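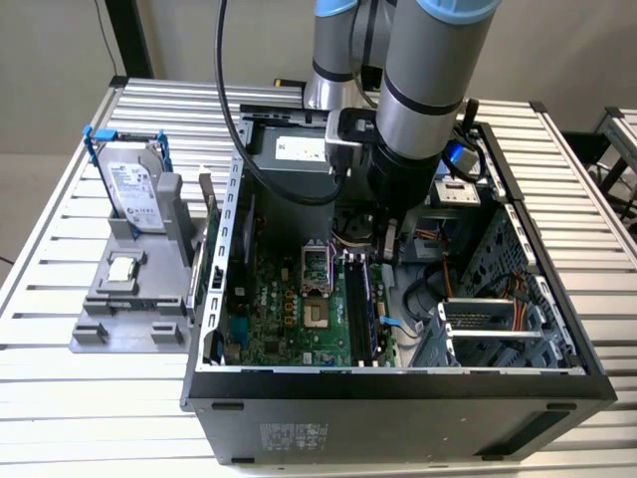
A student from last term's group wrote in afterward that the part on watering should come before the part on soil, as most people in the group already had plants in the ground and wanted to know why they were dying. The order has been changed for this term.

Growing Food and Herbs in a Dry Yard
Handout 2: Water, soil and shade
Revised 2025-04-03

1. Watering

Water early, before the sun reaches the bed. Water at the base of the plant and leave the foliage alone. A long soak every few days sends roots down. A short sprinkle every evening keeps them near the surface, where the soil heats up most.

To check depth, push a thin stick into the bed an hour after watering. If it stops before the length of your hand, you have wetted the crust and little else. Water again, more slowly.

In February the Dasolora plot used 135 liters a week on its vegetable beds. Most of it went to the tomatoes and the okra. The herbs got very little and did well. Basil is the exception and will wilt by noon if skipped.

If your well water is brackish, do not use it on beans or lettuce. Okra and Swiss chard will put up with some salt. White crust on the soil surface or brown leaf tips mean salt is building up. Flush the bed with rain water when you have it.

2. Soil

Most yards in our area have a thin layer of soil over limestone. Digging down is slow work, so we build up. A raised bed 40 centimeters high is enough for everything on the plant list except cassava.

Fill for one bed:
Two parts local soil, sifted
One part compost
One part aged goat manure

Fresh manure burns roots. Leave it in a covered heap until it no longer smells and you can't tell what it was.

Bagged potting mix (the Drameo mix is the one most of you have asked about) is fine for starting seeds. It dries out too fast to fill a bed with.

Mulch with dry leaves or seagrass. Rinse the seagrass several times first. Keep mulch a few fingers away from stems.

3. Shade and wind

Seedlings need shade for their first weeks outside. Cloth over a simple frame works. So does a row of pigeon peas on the west side, if you plant it a season ahead. At Rukolbridge the beds behind the pigeon peas needed water less often than the open ones, and the peppers there kept their flowers.

Wind does as much harm as sun. A solid wall makes the wind tumble over and hit the bed from behind. A fence with gaps, or a hedge, slows it down. Cactus fence is good for this and also keeps goats out, mostly.

4. Seeds for the next session

The Sarıgül pepper seed has been divided into 33 packets. Take one each. Sow at the depth of a fingernail and keep the tray moist. They are slow, and over 2 weeks without a sprout is normal. Do not throw the tray out.

Before next time

Do the stick test in two places in your yard and write down the result. Bring a jar of soil from each spot, with a lid. We will shake them with water and look at the layers.

Handout 3 covers compost, iguanas and whitefly.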